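Mandow Town Talk > Local Politics > The bus fare protests, did they change anything?

oscombe_exile
2013-11-27
Went to the talk on the July fare protests at the college last night. Speaker was Hiu-tung Chang, who has a study out on who turned up and why. Her claim is that 1,443 people filled in the survey and most had never been on a march before. She takes that as proof the town "woke up". I'm not convinced. People who stop to fill in a form at a march are the ones who are pleased to be there.

Kvaran
Were you at the march? I was. It was packed from the station to the market and there were plenty of faces I'd never seen at anything political. You can pick at the survey but the mood was real.

oscombe_exile
I was there for the first one. Mood is fine, but what did we get for it? The council froze the single fare and put up the weekly pass. Anyone on low pay buys the weekly.
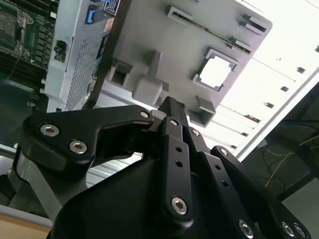

And the second march had about 1,000 people if you believe the organisers, 667 if you believe the council. Neither lot has said how they counted. Chang used the bigger number all evening without a word about where it came from.

tilly_b
She did say, when the man at the back asked. She said it was an estimate and she wouldn't hang much on it. You may have left by then.

oscombe_exile
I had a bus to catch. Fair enough, but it should be on the slide.

Illell
Can't see what a talk about inequality is for when the room is 30 people who all own their houses. Hold it on the Oscombe estate and see what questions you get.

Kvaran
How do you know who owns their house?

Illell
I know most of them.

tilly_b
The weekly pass went up before the march, by the way, not after. It was in the spring budget.

oscombe_exile
Got a link for that? My pass cost the same until August.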